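Restetti Kitchen Starter Kit - Set-Up Guide
Section 4: Measuring Set and Basket

Section 4 covers unpacking, first washing, stacking and storing the Lirkance measuring set. The Urquijo drawer insert is covered in Section 5 and the Zider wall rail in Section 6. If you bought the measuring set on its own, skip step 3 of 4.1.

4.1 Unpacking

1. Clear a flat surface near the sink. A table is easier than a counter, as you will be spreading the pieces out later.
2. Lift the basket out of the carton by its handle cutout. Do not pull on the paper sleeve.
3. Put the drawer insert and the wall rail aside, still wrapped.
4. Take the stack out of the basket and remove the paper band. Cut the band on the side away from the handles.
5. Separate the pieces by holding the outer one still and lifting the inner ones straight up. If two are stuck together, run warm water over the outside for a minute and try again.
6. Check that you have one each of red, yellow, green, teal, light blue, dark blue and orange.
7. Look over the rims and the ends of the handles for rough spots left from molding. A small one can be taken off with a fingernail. If a rim is cracked, keep the piece out of use and see Section 9, Replacement Parts.

CAUTION: Do not pry stuck pieces apart with a knife or a spoon handle. This scores the plastic and leaves a groove that holds flour.

4.2 First washing

1. Wash all pieces by hand in warm water with ordinary dish soap.
2. Rinse well, including the hole on any handle that has one.
3. Set them upside down on a towel, apart from each other.
4. Wipe the basket with a damp cloth.
5. Leave everything until fully dry before stacking.

After the first washing you can use the top rack of the dishwasher. Keep the pieces off the bottom rack, and turn off the heated drying cycle if your machine has one. The basket should be washed by hand only - its sides can bow in a dishwasher.

4.3 Laying out and stacking

Before you stack for the first time, lay the pieces out loose on the table with the basket at one edge. It takes some space, so move anything fragile out of reach.

1. Set the red piece upright in front of you. It is the outside of the stack.
2. Place yellow inside red. Let it drop under its own weight and do not press.
3. Follow with green, then teal.
4. Add light blue, then dark blue.
5. Finish with orange.
6. Turn the handles so that they fan out toward one side. With the handles directly on top of each other, the upper pieces sit high and the stack leans.

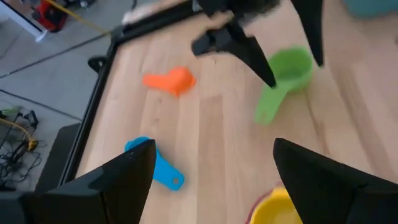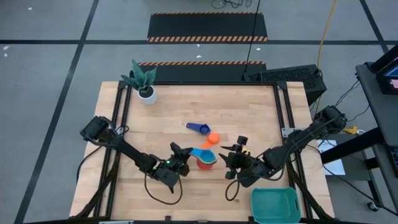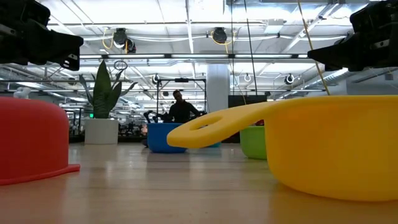
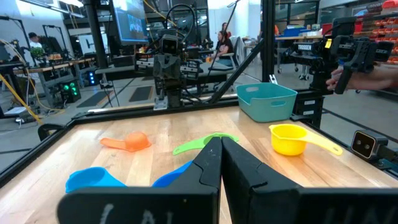
Pieces of the measuring set on a light wooden tabletop.

Note: You can leave pieces out and the rest will still nest. Many kitchens keep two or three in daily use and the others in the basket. Keep the same order from outside to inside.

Note: If a cup tips over when you set it down empty, turn it so the handle lies along the table edge or over another piece. The longer handles can outweigh an empty bowl. This is normal and stops once there is something in it.

4.4 Measuring

1. For flour and other dry goods, spoon the ingredient in until it heaps over the rim.
2. Draw the back of a table knife across the rim, starting at the handle side.
3. For brown sugar, press it in firmly before leveling.
4. For water, milk or oil, set the piece on the table first and then pour. Filling it in the air gives a short measure more often than people expect.
5. Tip the contents out over the mixing bowl and tap the outside once.

Do not use the pieces to scoop from a freezer tub or a hard block of sugar. The handle is flat and will flex where it joins the bowl.

CAUTION: The set is for measuring only. Do not put any piece on a burner, in an oven or in a microwave, even if its shape looks like that of a small pan. Let boiling liquids stand for a few minutes before measuring.

4.5 Storing

In the basket:

1. Place the stack in the basket with the handles toward a corner.
2. Lay any loose pieces beside it.
3. Slide the basket onto the shelf with the handle cutout facing you.

Leave 200 mm of free height above the shelf so that the stack can be lifted out without tilting. The basket can carry other light tools as well, up to 400 g on top of the set. Heavier things such as a rolling pin should go elsewhere.

In a drawer: take the stack apart and lay the pieces flat. They will not fit stacked in a drawer less than 100 mm deep.

On the Zider rail: see Section 6. Only pieces with a hole in the handle can be hung.

Keep the set out of direct sun. A windowsill is a poor place for it, as the brighter colors fade first.

4.6 Problems and what to do

The stack leans.
Take it apart and check the order. Usually two neighbors have been swapped. Then fan the handles again.

The pieces stick together after storage.
They were put away damp. Use warm water as in 4.1, dry them and restack.

A piece smells of spice or onion.
Fill it with warm water and a spoonful of baking soda, leave it overnight and rinse.

Orange staining from tomato or turmeric.
This does not affect use. It may lighten after several washes but often stays.

The basket rocks on the shelf.
Empty it and press the base flat on a table with both hands. If it still rocks, ask for a replacement.

Section 4 was revised in March by Vesela Popescu. The stacking order in 4.3 replaces the one printed on the paper band of older sets.

Continue with Section 5: Fitting the Urquijo Drawer Insert.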